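Chapitre 4
Ranger et assembler : les petits volumes de la maison

Objectifs du chapitre
Reconnaître les principales formes de rangement domestique
Choisir un contenant d'après ce qu'il doit recevoir
Employer correctement les mots cloison, rebord, panneau et montant

Le présent chapitre porte sur les objets qui servent à en tenir d'autres : bacs, étuis, tablettes, étagères légères. Ils passent souvent pour des accessoires. Une pièce bien rangée dépend pourtant de leurs dimensions autant que de celles des meubles.

Le bac à compartiments est le cas le plus courant. Des cloisons minces partagent un même fond en cases de formes différentes. Une case rectangulaire et profonde convient aux objets allongés, une case arrondie se vide plus facilement à la main. Avant tout achat, on mesure l'objet le plus encombrant et on ajoute 10 mm de jeu de chaque côté. 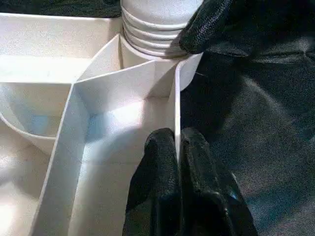

4.1 Les formes cylindriques

Un cylindre posé debout occupe peu de surface. Couché, il roule et demande une butée. Lorsque le corps s'amincit vers une extrémité, on parle de forme tronconique. On distingue alors le corps, qui donne le volume, et le rebord, qui termine la pièce. Les deux parties peuvent être de couleurs différentes, par exemple un corps bleu-gris clair et un rebord blanc.

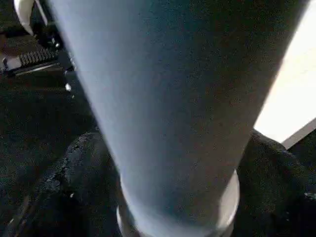

La hauteur utile se mesure toujours à l'intérieur. Dans l'enquête menée par Hrefna Hjaltested auprès des ménages de Prunov, 13 foyers avaient acheté un contenant trop bas pour l'avoir mesuré de l'extérieur. L'écart venait presque toujours de l'épaisseur du fond.

Un panneau plat obéit à d'autres règles. On le décrit par sa longueur, sa largeur et son épaisseur, la dernière se lisant sur le chant. Un panneau blanc et mat laisse bien voir ce chant quand la lumière le frappe de côté. Associé à des montants fins, le panneau entre dans la composition de structures légères.
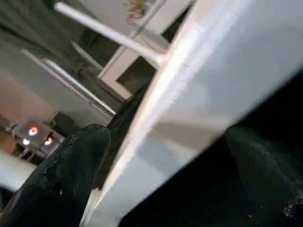
Temps de lecture de la section : environ 10 minutes

Les manuels de l'atelier Oravec conseillent de vérifier l'équerrage avant tout serrage définitif. L'angle entre le panneau et le montant doit être de 90 degrés. Svetozár Murín propose une méthode simple : comparer les deux diagonales avec une ficelle. Si elles sont égales, l'ensemble est d'équerre.

On relève ensuite la place disponible autour de l'objet. Un cylindre dressé près d'une paroi verticale doit pouvoir être saisi sans la heurter. Pour les objets hauts, on note aussi le diamètre de la base, qui commande la stabilité.
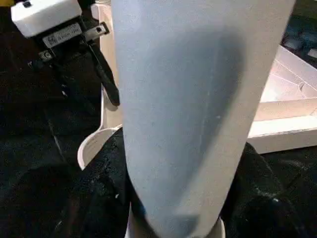

4.2 Relever les dimensions d'un rangement

Matériel : un mètre ruban, une équerre, une feuille quadrillée, un crayon. Le relevé se fait à deux, l'un mesurant et l'autre notant. Toutes les cotes sont écrites en millimètres, sans unité sur le croquis. Une profondeur de 200 se lit donc 200 mm.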